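Bench two, Priltamon

Leonie Reinholz had wrapped over 100 boxes a shift, every December. Now she stood with her tea going cold and watched the arms.

"Slow," said Urkedine from packing.

"They'll get quicker."

Her hands kept folding - corner, crease, tuck - on nothing. Upstairs wanted her as a minder. Same pay, a stool, a red buton. No more paper cuts.

She missed them allready. Stupid.

"Who picked the wallpaper?"

"Me," she said. And sat down. 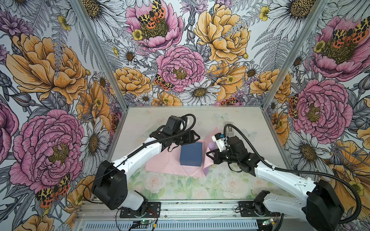 Navy box, pink sheet, Leonie's old bench.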